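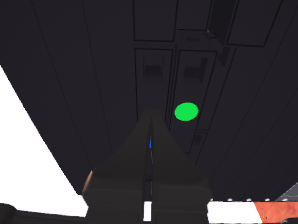 It can't be a word, my sister said, and she said it with her mouth full, which in our family means she was very sure.

It was a Wednesday, we were at Mum's place in Ostham, and the rain had been coming in sideways off the harbour since lunch. We were playing Stultidico. If you didn't grow up with it (and I've never met a person outside my own family who did), you get a card with a word on it, the reader copies out the real meaning, and everyone else makes one up. All the meanings get read out in the same flat voice and you vote. You score if you pick the true one, and you score more if some poor fool picks yours. The lid of the box says 758 CARDS in big orange letters, and I'd have told you we'd been through the lot so often that there wasn't a fresh word left in it.

But I'd pulled one from right at the back, behind the cardboard divider, and it said Clulanus.

"Use it in a sentence," said my brother.

"That's not in the rules."

"It is in Bassey rules."

Bassey rules were my grandfather's. He lived out at Bassey, four hours up the coast if you got stuck behind a log truck, and he'd bought the game at a church sale before any of us were born. Bassey rules meant you could ask for a sentence. They also meant you lost two points for sulking, and that the dog could vote if it put a paw on your slip of paper. My brother once won an entire Easter on the dog vote. There was cheese on his slip. We all knew there was cheese on his slip.

So I made up a sentence. I said, "The clulanus had been left out overnight and was no good to anybody." My sister groaned and wrote for ages. Mum wrote four words and put her pen down and went to see about the kettle. My brother drew a little picture of a boat beside his, even though I've told him a hundred times that I can recognise his slips when he decorates them.

I collected them up and read them out. A clulanus was a soft cheese from the mountains (my brother, still thinking about cheese all those years later). A clulanus was the small Roman official in charge of bath towels (my sister, obviously, she can't resist a Roman). A clulanus was the wobbly tooth a child won't let you touch.

And then there was the one on the back of the card, which I'd copied out in my best reader's hand without really taking it in, because you don't, do you, you're too busy keeping your face straight.

"Clulanus," I read. "The feeling of having won when you know very well you were let."
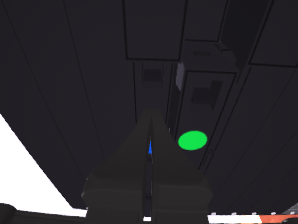

My sister laughed first. Then she stopped and said, "Hang on, read that again," so I read it again, and by then I was hearing it properly too. I turned the card over. It was the same colour as the others, near enough, but the edges were a bit furry, as if it had been cut with kitchen scissors. The lettering was very good. You had to tilt it under the lamp to see that it was ink.

"He made it," I said.

"He never," said my brother.

"Look at the g."

We all knew that g. It was on every birthday card we'd ever had, with a tail on it like a fish hook. My brother took the card off me and held it up close to his glasses and didn't say anything for quite a while, and this is a man who talks through the news.

You have to understand that my grandfather was terrible at Stultidico. That was the whole story of him, when we were kids. He'd write things like "a kind of shovel" for every single word, and we'd shriek and vote for something else, and he'd slap his forehead and say we were too sharp for him. He lost every school holiday of my childhood. I beat him when I was six! I couldn't even spell! I was so proud of it that I wrote it up for show and tell, with a diagram.

"The old bugger," said my sister.

Mum came back with the teapot then and found the three of us bent over the one card. She looked at it, and she didn't look surprised at all, she just poured.

"Did you know about this?" I said.

"He used to do the cryptic in pen," Mum said. "Before breakfast. What did you think was going on?"

I don't know what I thought. I thought he liked shovels.
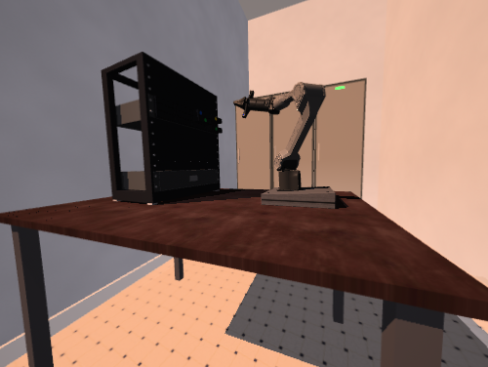
Dark wooden table with grey legs, seen from low down.

We kept playing, because the rain wasn't letting up and there was half a fruit cake to get through. But it had gone a bit strange. My brother kept looking at Mum. Her slips were always short, and she always came last, and she'd been coming last for as long as I could remember, cheerfully, with her pen lined up beside her saucer.

"Mum," he said in the end. "The tooth one was really good."

"Was it, love?"

"How many points have you got?"

"Oh, I don't keep track," she said. She's almost 70, and she can tell you what she paid for the fridge.

The next word was one we'd all had before, some type of knot. I had the pen in my hand and I could see my sister, across from me, with her arm curled around her paper like she was back in grade three. I could have got her. I had a lovely one, something to do with bishops, and she'd have gone for it like a trout.

I wrote down, "A kind of shovel."

When it was read out Mum laughed so hard she had to take her glasses off. Then all three of them voted for it, dog rules, slapping their hands down on the slip, and my sister said I was getting docked two points anyway for the look on my face.

I put the card back behind the divider before we packed up. My brother's girls are coming at Christmas and the little one has just started reading.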